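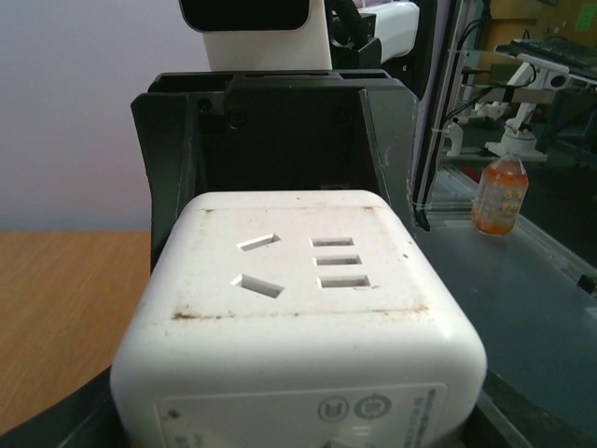 Naststead Shared Workshop
Minutes of the members' meeting held on March 4, 2025, in the back room

In the chair: Rhun Gough
Minutes: Hafþór Bisgaard
Apologies were received from three members.

1. Minutes of the last meeting

Agreed as a correct record, with one change. Under item 4, "the side door" should read "the yard door". Signed by the chair.

2. Matters arising

The yard door has been planed and now shuts. The lock is still stiff in the mornings. Hafþór to oil it and report back.

The quote for the new bench top from Semwal came in at 297 pounds, delivered. Members thought this fair for the length but asked whether the price included the edging strip. Rhun to ring them and ask.

3. Plugs, sockets and leads

Most of the meeting was spent on this. Rhun had been through the drawers and shelves before the meeting and put together what he found. He said the leads had been added to over the years as people joined and left, and there was no list of them.

The white cube power strip was discussed first. It has a Chinese-pattern socket on the top face, with two slanted slots for a two-pin plug and three short slots for a three-pin plug. A British plug will not go into it. It is grubby, with a brown dirty band along one side of the top face and specks over the rest. There is a label panel on the front with two round certification marks and some very small print. Rhun had not been able to make out the rating and did not want to guess at it.

One member said the cube was handy for the soldering station, which came with a plug of that pattern, and that throwing it out would mean buying something else. Another member felt that anything whose rating could not be read should not be on a bench at all. There was some discussion of whether the dirt was only on the surface. It was pointed out that cleaning would not settle the question of the rating.

Agreed: the cube is to be kept off the mains until it has been tested. It is to be unplugged before anybody wipes it, and wiped with a barely damp cloth only, with nothing sprayed on it. Hafþór to take it with the other items for testing and to read the label under the magnifier first.

Agreed also: if it fails, or if the label cannot be read by the tester either, it goes to the electrical recycling and the soldering station gets a new lead with a British plug on it.

The meeting then looked at extension leads. Two of the older ones have tape on the flex. These were put straight into the recycling box with no vote needed. The orange reel is sound but must be fully unwound when the heater is on it. A note to that effect has been on the wall for a year and has been covered up by the calendar. The calendar is to be moved.

Testing: Batex have offered to do the whole lot in one visit for 154 pounds. The other quote was higher and did not include stickers. Proposed by Rhun, seconded by Hafþór, carried with one against. The member voting against asked for it to be recorded that he would prefer to wait until the summer, when the portable heaters are put away.

4. Labelling

Each lead is to have a tag at the plug end with a number and the month it was tested. Hafþór has a roll of tags left over from the tool cupboard. Leads brought in from home are to be marked with the owner's name, and the workshop will not pay to have them tested. Travel adaptors are not to be left in the wall sockets overnight.

A member asked if phone chargers counted. The chair ruled that they do if they live in the workshop.

5. Benches

The dark grey bench was left with glue on it twice last month. Members are asked to put paper down. The wooden table is not for gluing or for anything hot, and this has been said before.

6. Summer outing

Noma was again suggested for the members' lunch and again not taken further, on grounds of cost and distance. Suggestions nearer home to Rhun by the end of March.

7. Any other business

The kettle lead is missing. It is black, with a moulded plug, and was last used on the shelf by the sink. Anyone who has borrowed it is asked to bring it back.

The key to the meter cupboard now hangs on hook 11.

Actions
Hafþór: oil the lock; read the cube's label; book Batex; bring the tags.
Rhun: ring Semwal about the edging strip; move the calendar; take the recycling box.

The meeting closed at ten to nine. Date of the next meeting to be put on the door.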